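Siiri Hunt runs remote demonstration at Lusolon, where operators steer a robot arm from another room and the recordings train a picking policy called Ivitau. The work began last May. The training set now holds 1416 demonstrations.

"Most of what people call a bad policy is a bad demonstration," Hunt said. "The operator hesitates over the object, and the model learns to hesitate too."

She had new operators start by hand-guiding the arm before they touched the remote controller. Hand-guiding gives them a feel for joint limits, but their own arms end up in the camera view, so those runs are discarded. Recorded runs are all remote. A session lasts 19 minutes, and an operator does no more than six in a day.

Asked which objects cause trouble, Hunt named anything with a handle. "You can close on a handle nearly anywhere - the question is where it hangs from once you lift. Two operators will pick two different places, and both are right. The policy averages them and gets neither."

Her group now agrees on a grasp point per object class before recording.

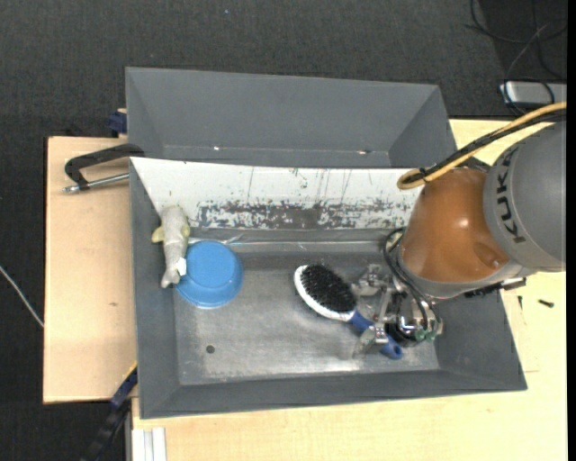
Birsen Baysal
Staff Writer, Automation

The brush in the front bin is a handle case, with the gripper over the blue handle and the bristles facing up. Hunt treats plush toys separately. "Soft things forgive a bad approach angle. I don't let anyone train on those alone."

Failed grasps stay in the set, labeled, provided the operator recovers without a reset.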